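Clolbridge Workshop, Equipment Store
Notebook entry
20/02/2023

Subject: inspection and sorting of portable equipment, orange-housed units, store floor

Purpose

The present entry records the work carried out on the portable equipment kept in the store, in advance of the transfer of part of the stock to the Castillo site. It continues the December entry, in which the racks were cleared and relabelled but the equipment itself was left for a later date. Colleagues who were not present are asked to read the section on outstanding matters before removing anything from the racks.

The register holds 2,516 lines in all. The greater part of these concern hand tools, fixings and consumables and are not dealt with here. The portable powered equipment occupies a separate part of the register and was last checked in full before the Flellar project began. Entries made during that project are uneven. Several give a location without a date, and a few give neither.

Arrangement of the floor

Work was done on the open floor beside the racks. The benches were in use for the Brillix frames and could not be cleared without disturbing parts that had been set out in order. The floor was swept beforehand and the walkway inside the yellow line was kept free as required. Units awaiting inspection were set down on the inner side of the line, and units already inspected were returned to the racks before the next was brought out.

Floor working is acceptable for short periods. It is hard on the knees and the back, and the rule agreed in December, that no one should remain seated on the floor for a long stretch without a break, was observed. Should this work be repeated on a larger scale, a low table of the type used at Castillo would be preferable.

The floor coating reflects the overhead lighting strongly. Small printed labels are difficult to read from above for this reason, and it was found easier to turn the unit a little than to move the lamp.

Procedure

1. Bring one unit from the rack and lay it on the floor with the label uppermost. Coil the cable and keep it close to the unit so that it does not lie across the walkway.

2. Read the information label and enter the details in the register exactly as printed. Where the print is worn, enter only the characters that can be read with certainty and leave a gap for the remainder. Guesses from memory caused a good deal of the present confusion.

3. Check that the warning sticker is present and firmly attached. A sticker that has lifted at one corner is to be replaced and not pressed back.

4. Examine the ventilation slots. Dust should be removed with a soft brush, working along the slots. Compressed air is not to be used inside the store.

The orange unit with the grey grille was laid out in this manner, with its black label and yellow sticker both facing up and the white cable coiled alongside. 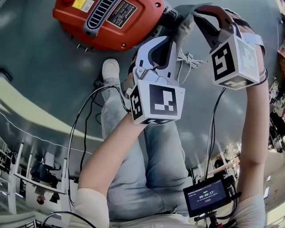 5. Look at the small red button and any exposed metal parts on the housing. Note damage in the remarks column. Pins that appear bent are to be left as they are and reported to the bench, and no attempt should be made to straighten them on the floor.

6. Run the cable through the hand along its full length. Cuts, flattened places and old tape are all grounds for setting the unit aside.

7. Tie the inventory tag to the cable and not to the housing. Tags on the housing were found to cover the grille on several of the older units.

8. Return the unit to its rack position and initial the register.

Observations

The procedure as written is workable. Steps 2 and 4 took the most time. The labels are small, and the wording differs between units of what had been assumed to be the same type. It would be helpful to keep a magnifier with the register, attached by a cord so that it is not borrowed.

The brush supplied for the grilles is too wide for narrow slots. A narrower one was taken from the paint cupboard and should be returned or replaced. The cupboard list has been amended to show it as on loan to the store.

Coiling proved to be a matter on which practice differs. Some cables had been wound tightly round the housing and had kept the shape. These were laid loosely and left to relax before the tag was tied. All cables should in future be coiled separately in loose turns, with a single tie, and placed beside the equipment on the shelf. Winding round the housing puts strain on the cable entry and hides the label, so that the whole coil has to be undone merely to read a number.

The white racking is sound. The lower shelves hold the darker and heavier equipment, as agreed, and nothing heavy was found above shoulder height. One shelf label had been fixed over an older one and gave the wrong bay. The older label was removed and the corner cleaned.

The stretch of floor by the racks is narrower than the plan suggests. Two persons working side by side get in each other's way, and a trolley cannot pass while a unit is laid out. Colleagues who need the trolley should ask for the floor to be cleared first.

Units set aside

Units set aside number 4, all on account of the cable. They have been placed together on the bottom shelf of the end bay with a red tag on each. They are not to be lent, moved to Castillo or used for the Brillix frames until the bench has seen them. The reason for setting aside is written on the reverse of the tag as well as in the register.

Register

The column for rack position has been widened. The former column allowed room for the bay only, and the shelf was being written in the remarks, where it could not easily be found. The new pages provide for both. The order for inventory tags was placed for 2,000, which should be ample. A box of 80 has been kept back in the store drawer for immediate use, and the remainder will go to the stationery shelf on arrival.

Entries dating from the Flellar project will be corrected as each unit comes up for inspection. They should not be corrected in advance from the paper slips, several of which contradict one another.

Outstanding matters

Narrow brush for the store: to be ordered.

Magnifier and cord: to be requested with the same order.

Cable replacement for the units with red tags: bench to advise on time and cost.

Castillo transfer: list to be drawn up once the inspection is complete. Nothing should be packed before then, including items that are already known to be going.

Yellow floor line: worn near the door and in need of repainting. The paint requires the floor to be closed overnight, so a date must be agreed with those using the benches.

Low table: dimensions to be obtained from Castillo, in particular the folded height, which must fit beneath the window ledge.

The next entry will take up the remaining bays, beginning from the end nearest the door.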